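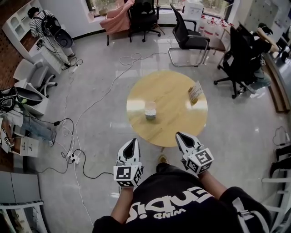 Figure 1. The table and the seats near it.

One Table, a Lot of Chairs: A Small Study of a Shared Room
Project report, Furniture and Rooms, second-year course
Viorica Golob

1. Why I picked this room

Our assignment was to choose a room that people share and find out how the furniture helps them or gets in their way. Most of my class went for cafes or the library. I went for the big room on the ground floor of the Nitberg building in Gultville, mostly because I'd sat in it all through February with a cold and had started having opinions about the chairs.

It's a pleasant room! White walls, a gray tiled floor, trees outside the window, and a light wood table in the middle that everything seems to happen at. People bring their things in, put them down on the table, stand over it for a while, and drift off to a chair when their legs get tired. I wanted to know whether the room was set up for that or whether people had just gotten used to it.

2. What I did

I made visits of 20 minutes each, spread over different times of day, with a floor plan on a clipboard. Every time somebody sat down, I marked the chair. Every time somebody moved a chair I drew an arrow, and on the first morning I drew so many arrows that the plan was useless and I had to start over with colored pencils (my instructor suggested this before I began and I ignored her, so that's on me).

I also asked people questions while they were on their way out. I kept it to three: where do you usually put your coat, which chair do you go for, and what would you change. The last one got long answers. One person talked about armrests until the bus came.

I did not ask people to act normal or pretend I wasn't there. I just sat by the wall and drew, and after the first couple of visits they stopped looking over.

3. The table

The table is the best thing in the room and I'd fight anyone who wanted to replace it. There are no corners to bump your hip on, the wood is a nice pale color, and you can come at it from any side. That last part matters more than I expected. People working at it nearly always stood, and they stood right up against the edge so they could reach the middle without leaning too hard.

The problem is the light. The top picks up bright reflections from the windows, and if you stand in the wrong spot you're looking straight into glare. I tried reading a page of my own notes there at noon and had to turn the sheet up toward me like a menu. People deal with this by shuffling sideways, so the table gets crowded on one side while the other has plenty of space.

I tested a cheap fix. I borrowed a plain cotton cloth and laid it over part of the top for two of my visits. It cut the glare nicely, but small things didn't stand as steady on it, and anything in a light cup made me nervous. So the cloth is out. A thin matte mat might do better, and I've put one in my proposal.

4. The chairs

I had assumed the chairs would be boring. Most of them are black, so at first glance they look like one set, but they aren't. There are mesh office chairs, and there's one with a shiny chrome sled base that doesn't roll. The rolling ones travel all over the place during a morning. The sled one stays more or less where it was left, and my plan shows it as a calm little square with arrows flying past it.

I started thinking of the chairs as two groups. Some get pulled toward the table, used, and left wherever the person stood up. Others stay back by the window and work as a resting place, where people sit with their heads down over whatever they're doing and don't take part in anything at the table. Both uses are fine, but they need different spots, and right now nothing in the layout tells you which chair is which. A rolled chair could end up as far as three steps from where I first marked it, usually in the path of somebody else.
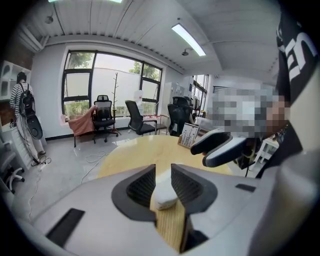 The window side turned out to be the most interesting part of my plan. It gets the view of the greenery, so of course people want to sit there, but it has also become the place where extra things end up. The pink blanket, for instance, has its own spot over there, and I got fond of it because it's the one warm color in a room that is otherwise white, black and pale wood. When I asked about it, I got a different story from everybody, so I've left its history out of this report.

Then there's the wooden coat tree between the chairs. I love that coat tree. It has short branch hooks and it looks great against the window — and hardly anyone uses it. My coat question had one very common answer, and it was "on the back of my chair." I think the position is to blame. To get to the hooks you have to walk past the table and squeeze in among the chairs, and by then you've already found somewhere to drop your coat. Next to the door it would be the first thing you met.

The little white side table over there has a similar problem. It's handy for whoever has the chair beside it and out of reach for everyone else.

5. What I'd change

My proposal keeps every piece of furniture and mostly moves things a short distance. The coat tree goes to the door. The sled chair and one mesh chair stay by the window with the side table between them, angled toward the trees, and the blanket stays too (I won't hear arguments). The rolling chairs get a home along the right-hand wall, so there's a clear path all around the table of up to 50 inches. And the table gets its matte mat, cut smaller than the top so that the wood still shows.

The mat is the only thing that would have to be bought. I priced one at Lai, the flooring place, where they sell offcuts, and the gray was a good match for the tiles.

6. What I'd do differently

I would draw a bigger plan. Mine was on letter paper and the area around the table ended up about the size of a cookie, with all of the arrows on top of each other. Adel, who shared a desk with me in the drawing studio, taped four sheets together for her cafe and hers was so much easier to read.

I'd also visit in the evening at least once. All of my glare notes are from daylight, and there's a long ceiling light in there that I never got to see doing the work by itself. If I get to continue this next term, I'm starting with that, and with a trial run of the coat tree by the door.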